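Enciclopedia > Cine y televisión > Películas de fantasía > Braravine

Braravine

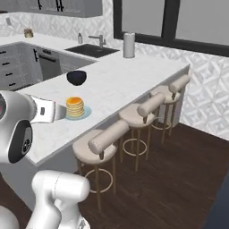

Imagen: archivo de Tudinum

Braravine es una película de fantasía y comedia dirigida por Kerubo Mollel y producida por Tudinum. Se estrenó en plataformas el 5 jun 2020, después de que la distribuidora Baert renunciara a llevarla a las salas, decisión que la directora calificó de «prudente, sobre todo para Baert».

Argumento

Durkoma, una hechicera condenada a dormir 300 años, despierta cuando apenas han pasado 200. El pueblo de Braravine, que contaba con el siglo restante para preparar sus defensas, se ve obligado a negociar. La hechicera exige su antigua torre, convertida entretanto en oficina de recaudación, y descubre que recuperarla requiere más paciencia que magia. El tercer acto transcurre casi por completo en una sala de espera.

Producción

Mollel escribió el guion como obra de teatro y lo adaptó a petición de Tudinum, que pidió más dragones. La versión final contiene uno, visto de lejos. El rodaje terminó en agosto del año anterior al estreno, con un vestuario heredado en buena parte de una serie de piratas cancelada — de ahí que varios aldeanos de tierra adentro lleven casaca de almirante.

Recepción

La crítica elogió los diálogos y fue menos generosa con las canciones, en particular con la balada del recaudador, que dura más que el duelo final y tiene peor desenlace. El público infantil, en teoría el destinatario, mostró escaso interés por el derecho catastral. Con el tiempo la cinta reunió un grupo de seguidores adultos que recitan de memoria la escena de la ventanilla.

Secuela

Tudinum anunció Braravine 2 sin director, reparto ni argumento. El cartel, en cambio, ya estaba terminado.

300 compartidos · 2 comentarios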